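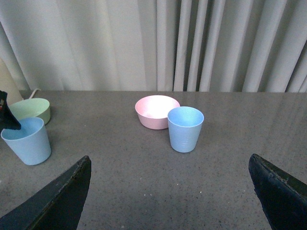

For most of its working life, the robot on the second floor at Praltska knew how to do one thing at a time. Ask it for a cup and it would fetch you a cup. Ask it for breakfast and it would fetch you a cup.

The lab's new method, called Gramalgate, is an attempt to fix that without the usual remedy, which is to show the machine the same chore until everyone involved has lost the will to eat. The old approach swallowed 1,941 demonstrations of kitchen work, each one steered by a person, and still fell apart if a bowl was parked where a bowl had never been parked before.

Gramalgate got by on 194. The trick is in the cutting. Each demonstration is chopped wherever the gripper closes or lets go, and the pieces are filed by what the fingers were near at the time. Given a new job, the robot goes through the file and stitches together a plan out of old scraps - a reach from one morning, a lift from another. It's how many of us cook.
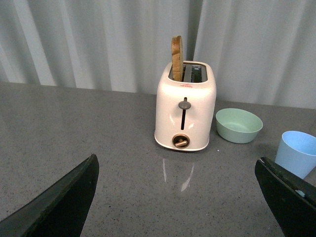

The toaster setup at Praltska, seen from the robot's wrist.

Toast was chosen as the hard test. Bread bends, crumbles and comes in no standard shape, and a slot forgives very little. Over 124 trials with the dishes shuffled between runs, the stitched plans finished the job almost 3 times as often as the old ones did. The failures were instructive, if you like that sort of thing. In one batch the robot set the slice down beside the toaster with great care and reported success.

There is a catch, and the lab puts it on page one of its paper, a habit more labs could pick up. The filing depends on a vision model named Noltier, and Noltier has trouble with pale things in front of other pale things. A person can see where a cup ends and a bowl begins. Noltier takes a guess, and the arm commits to it.

Next on the list is butter. The team has set aside the whole of January for that, and asked for more paper towels.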